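Household Manipulation Laboratory -- Course Handout 4
February. Prepared by Hiếu Vi

Filed under: Course Materials / Laboratory Practice

Rules for Working with Liquids and Open Containers

This handout sets out the rules that apply when a robot arm is operated near liquids on a kitchen counter. It supplements the general safety rules issued in the first week and does not replace them. Students are expected to have read both before entering the Satora room. Questions about the general rules should be raised in the lecture.

1. Scope

The rules cover any session in which a container holding liquid stands within reach of the arm, whether or not the task calls for the arm to touch it. A session that uses only empty containers is governed by Handout 3. Once a single filled container is placed on the counter, the present rules apply to the whole session, including the time spent setting up and clearing away.

2. Before the session

The operator and the observer shall agree on the task in writing. One line in the session log is enough, provided it names the object to be moved, the place it is to be moved to, and the speed limit in force.

The arm shall be limited to 60 mm per second at the fingertips whenever a filled container is to be lifted. For motion with an empty gripper the limit is 125 mm per second. Students who completed the Sellinari exercises last term will remember a higher figure, which applied to dry goods and is not to be used here.

The finger pads shall be wiped and allowed to dry. Textured pads hold residue in the grooves, and sugar from juice or soft drinks will change the grip from one trial to the next. A pad that remains sticky after two wipes is to be reported and replaced.

Power strips, chargers and tablets shall be kept off the counter. A cable that must cross the work area is routed behind the arm and taped down.

3. Containers

Glass and ceramic containers are not permitted. Plastic containers shall be inspected for cracks, with particular attention to the point where a handle joins the body.

No container shall be filled past the mark given for it in the Provier list, which is posted beside the sink. Where a container is missing from the list, it may be filled to half its height and no further.

Pitchers with a side handle require an additional check. The operator shall decide before the first trial whether the gripper is to take the handle or the body, and shall enter the choice in the log. Changing from one to the other during a set of trials makes the results impossible to compare. For a body grasp, the force setting begins at 40 percent and is raised in small steps only if the container slips during a test lift of a few millimeters.

Basins and other wide, open vessels are treated as obstacles unless the task names them.

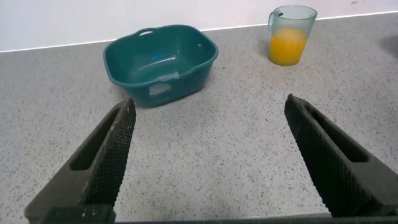 Their rims shall be entered in the planner at full height, including any handle openings, and the arm shall not be driven through an opening even where the planner reports that there is room. A fingertip caught in a handle slot can drag the vessel across the counter and into whatever is standing beside it.

4. During the session

The observer keeps one hand at the stop button while the arm is moving and has no other duties. The operator does not reach over the counter until the arm has been stopped and the observer has said so aloud.

In the event of a spill, the arm is stopped first. Cleaning may begin only after power to the gripper has been switched off. The trial is logged as a failure even if the task was completed -- partial credit is a matter for the written report.

5. After the session

Liquids are poured away by hand. The arm is returned to its rest position, the pads are wiped again, and both students sign the log. Groups using the Âu bench shall also lower the splash guard.

Sessions not signed by both students will not be counted toward the laboratory grade.

Contact: laboratory office, room 391 | Back to top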